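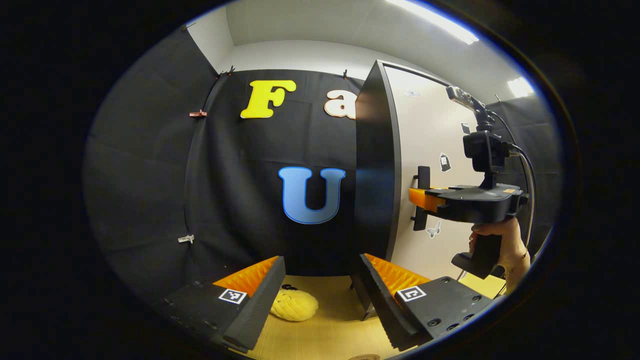 Yellow knitted toy on the table, with the letters F and U on the black cloth behind.

Zovwood knitted toys and letter cloths: frequently asked questions

Last updated 26 November 2021

We receive many letters with the same questions, so I have collected the answers on one page. Please read it before you write to us. If your question is missing, the address is on the contact page, and I answer every message myself. English is my third language, so please forgive me if a sentence is a little stiff.

ABOUT THE TOYS

What do you make?

We make small knitted toys for children and for people who like to put such things on a shelf, and we make letters that can be attached to a cloth. The toys are mostly fruits and vegetables. Everything can be bought separately.

Are the toys knitted by hand?

Yes, all of them. The body is knitted on two straight needles in rib stitch and then closed at the back. For this reason two toys of the same kind are never completely equal in size. If you order two lemons, one can be a little thicker than the other.

Which yarn do you use?

Cotton for the summer fruits and a mix of wool and cotton for the vegetables. We buy from Omov, a small yarn shop in our town. They dye in small lots, and when a lot is finished, the next yellow or the next green can be somewhat different. If you need several toys in precisely the same shade, order them together and write this in the comment field.

What is inside?

Washed polyester filling. We tried wool filling for one winter, but it became hard in the wash and we stopped. There are no beans, no plastic pellets and no bells inside.

From which age can a child have one?

The toys without small parts are meant for children from 3 years. Some toys have a sewn leaf, a stem or a hanging loop, and these we sell as decoration only. On the product page it is written for each toy to which group it belongs. We cannot make an exception when a customer asks for a decoration piece for a baby, also not if the customer promises to watch the child.

How do I wash a knitted toy?

Wash it by hand in lukewarm water with a little wool soap. Press the water out in a towel. Do not twist it. Then push the toy back into its round form with your fingers and let it lie on a flat place. A thick toy needs a long time inside, even when the outside feels dry, so give it one more day than you think. Please no tumble dryer.

The ribs of my toy have become flat. Can I repair this?

Usually yes. Hold the toy in the steam above a kettle, not too close, and move it between your palms. The ribs come up again after a short time. Mind your fingers. If the toy was under heavy books for a month it will take two or three tries.

Can I buy the pattern?

Two patterns are available as a printed sheet: the lemon and the round turnip. The pineapple pattern is not ready. I have written it down three times and each time a test knitter found a mistake in the crown, so I prefer to wait. The patterns use ordinary knitting words and one drawing. You need to know the knit stitch, the purl stitch and how to decrease.

ABOUT THE LETTERS

Which letters can I get?

All capital letters and all small letters of the English alphabet. We have also some accented letters, but not many. Please ask first. The complete Padel set has 28 pieces: the 26 capitals, one extra A and one extra E. (The name comes from the name of our cat's basket, which had this word on it when we bought it second-hand. It has nothing to do with the sport.)

Foam or felt?

You can choose. Felt is softer, it hangs more quietly on the cloth and it does not reflect the lamp. Foam is lighter, it keeps a clean edge and you can wipe it. For a children's room I would take felt. For a kitchen or a classroom, where fingers are sticky, foam is more practical.

Do the letters have an outline?

You can order them plain or with an outline. Plain letters are the cheaper ones. The outline is a second, larger letter underneath in another color. A darker shade of the same color is the most popular choice, and brown with a cream letter is also asked for often. With strong colors like yellow I find the outline not necessary on a dark cloth, but this is a question of taste.

Can I mix capital and small letters?

Of course. Please note that the small letters are made in proportion to the capitals, so a small "a" looks rather little beside a capital "F". If you want them to look the same height, order the small letters one size bigger. We have 5 sizes.

How do I attach the letters to the cloth?

There are three ways.

Safety pins, from the back. This is the best way for felt. Take only the back layer of the felt on the pin, then the pin stays invisible.

Double-sided fabric tape. This is good for foam. Press for a slow count of ten. The tape holds well on cotton and badly on velvet.

A few stitches with black thread. For a cloth that will stay the same for a long time this is the nicest solution -- and you can open it again with small scissors.

Please do not use hot glue. It goes through thin cloth and leaves a shiny spot that does not come out.

ABOUT THE CLOTH

Do you sell the black cloth?

Yes, in two sizes, both in cotton with a hem on four sides. You can also use your own. Any fabric that is thick enough to hide the wall behind it will do. Hold it against a window before you buy: if you can see your hand through it, take something thicker.

Why black?

We are asked this very often, because people expect something happier for children. On black, every letter color is easy to read, also the light ones, and a yellow or a red toy in front looks fresh. On white cloth our cream letters almost disappear. We made a gray cloth in May and sold very few of them, so it is no longer in the program.

How should I hang it?

With clips, if you want to take it down again. Put two on the top edge first, near the corners, and let the cloth hang for some minutes before you fix the sides. After that, put one or two clips on each side, as far down as you need. The clips do not have to match. Wooden clothespins are fine for a light cloth, but for our large size I recommend small metal clips with a strong spring.

My cloth has folds from the parcel. What can I do?

Iron it from the back on the cotton setting, with steam, before the letters are on it. Please never iron over foam letters. If you have no iron, hang the cloth in the bathroom while somebody takes a shower. Deep creases will remain a little visible, but the light ones will go.

It collects dust and hair. Is this normal?

Yes, black cotton does this. A sticky roller helps, or the edge of a damp hand. We have two cats and I roll our own cloth every morning.

ABOUT THE TABLE SET-UP

I would like to take nice photos of my toys. What do you advise?

A plain table in light wood, the cloth behind it, and a window on one side. Put the toy well in front of the cloth so that its shadow falls on the table. Turn off the ceiling lamp, as it makes yellow yarn look orange. One toy is often enough. When there are many things on the table, the eye does not know where to go.

Can children use the letters for learning?

Many families do. One easy game is to put a toy on the table and let the child look for its first letter. We also know a kindergarten that changes one letter on its cloth each week. We are no teachers, so I can only tell you what customers tell us.

The table gets scratched by the pins. Any idea?

Work on a folded towel, and keep the pins in a cup with a cover. I say this from experience with my own table.

ABOUT ORDERS

How long does it take?

Letters in stock go to the post within two working days. Toys are knitted after your order, and this takes longer, in most cases two weeks. Before the winter holidays please count with four weeks. We do not knit faster for an extra payment.

Can I come and see the toys?

We have no shop. A selection is on the shelf beside the counter in Café Camenzind, where you may touch everything. The staff there can sell you a toy but they cannot take special orders.

How many letters have you made until now?

We passed 4,000 in the autumn. The most ordered letter is A and the least ordered is Q.

Can I send something back?

Toys and complete sets, yes, if they are unused. Single letters cut to a special color, no. A letter with a mistake in the outline will of course be replaced, and you do not need to send the bad one back. A photo is sufficient.

Do you take orders for names?

Yes. Write the name exactly as you wish to see it, with capitals and small letters, and write the color of each letter behind it. We send you the list again for checking before we cut. Please read it slowly -- more than one customer has approved a name with a letter missing, and then the last letter came in a shade of blue from another lot.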